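3. Adding a poet to the reading room

Plurum keeps every author on a separate page, with the poems, the letters and the criticism under it. At this moment the library holds 1,756 poems by 343 authors. Before you add a new one, please search for the name in both spellings, with and without accents.

1. Open the Authors menu and choose New.
2. Type the family name first, then the given name. For a pen name, tick Pseudonym and fill in the second line.
3. Paste the poems one by one. Keep the line breaks of the printed edition – the program does not correct them.
4. For each poem, enter the source book and the page.
5. Choose a cover picture for the author page and press Save.

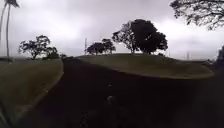 Figure 2. Cover picture, wide format: path and grass under an overcast sky.

Note: A translated poem needs two entries, one for the original and one for the translation. Connect them with the Pair button. Biljana Ristić prepared the Chien collection in this way, and you can open it to compare.

Caution: Do not change the family name after saving. The links from the essays will be lost, and you must make them again by hand.

6. Send the page for review. The editor, Arash Hosseinzadeh, reads new pages in the morning and writes his remarks in the margin.

If the stanzas run together after pasting, go back to step 3 and choose Plain Verse in the format list.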